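Drawstring pouch

4 min read · 11 shares · 10 comments

A drawstring pouch is a small bag of cloth, leather or net which is closed by pulling a cord through a channel at its mouth. It belongs to the larger group of soft containers, together with the sack, the purse and the roll.

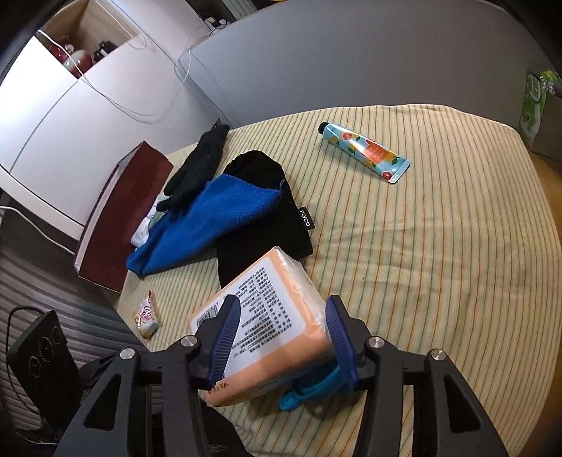
A black fabric pouch with a small "FLYCO" tag, next to a folded blue microfiber towel.

The word pouch is used in English for many soft bags, also for those which close with a flap, a button or a zipper. This article treats mostly the type with a cord. Other closings are mentioned in the section Related forms.

Name

The English word pouch came from Old French, where similar words meant a bag or a pocket. The word pocket has a related origin, and in the beginning it was the name of a little bag. In the trade the names "drawstring bag" and "drawstring pouch" are both in use, and the difference is one of size only. No fixed limit exists. The catalog of the Zumine bag works calls a pouch everything that is shorter than a forearm, but other makers do not follow this.

Construction

The simplest pouch is made from one rectangle of cloth. The cloth is folded in the middle, and the two sides are sewn from the fold up to a point below the mouth. The upper edge is then turned down and stitched, so that a tunnel remains for the cord. This tunnel is called the casing.

With a single cord, both ends leave the casing at the same opening, and the pouch is closed by pulling to one side. With two cords, each goes around the full mouth and leaves at the opposite side. The two-cord pouch closes more evenly and stays closed better under weight, but it needs more cord and two openings in the casing. A casing which is too narrow makes the cord stick, and a casing which is too wide lets the cloth twist.

Round-bottomed pouches are made from a tube and a disk. They stand upright when full and were preferred for coins, grain samples and game pieces. A leather pouch often has no casing at all. The cord passes through holes punched near the edge, and when it is pulled the leather gathers in folds between the holes.

Materials

Linen, cotton, wool, silk and leather are the older materials. Cotton is still common because it is cheap and can be washed. Since the twentieth century many pouches are made from nylon or polyester, which are light and dry fast. Velvet and imitation velvet are used for jewelry. Net is used where air must pass, for example for onions, soap or bulbs.

The cord may be twisted, braided or flat. A smooth cord slides easily but also opens easily, and for this reason many modern pouches carry a small spring lock on the cord.

History

Bags closed by a cord are very old, but few early ones are preserved, as cloth and leather decay in most soils. In medieval Europe clothes mostly had no sewn-in pockets, and both men and women carried a pouch on the belt. Rich examples were embroidered and had tassels. When pockets became usual in men's clothing, the belt pouch lost its importance, but it continued among travelers, hunters and smokers.

A large study collection is kept in the town museum of Nirkholm. Its printed list has 146 entries, most of them tobacco and money pouches from farm households. The museum store opens to visitors only in February, when the main rooms are closed for cleaning. The Abeysekara collection is smaller and contains mainly betel pouches, several of them with their lime boxes. Its best-known piece, number 3721, has a double cord and a lining of red cotton.

Use

Today the pouch is used for the storage of small objects, for travel and for packing. Many shoes, eyeglasses and household devices are sold with one. It protects against dust and light scratches but gives little protection against pressure or water.

In the Undedach valley a pouch of dried herbs is hung inside the linen chest. The herbs are changed once a year and the old ones are burned outdoors.

Related forms

The reticule was a handbag with a drawstring, carried by women from the end of the eighteenth century. The ditty bag of sailors held needles, thread and personal things. The stuff sack is a modern bag for sleeping bags and clothing. Pouches with a zipper or a snap are closer to the wallet and are usually treated with it.

See also: Purse, Reticule, Sack, Stuff sack

Share (11) Comments (10)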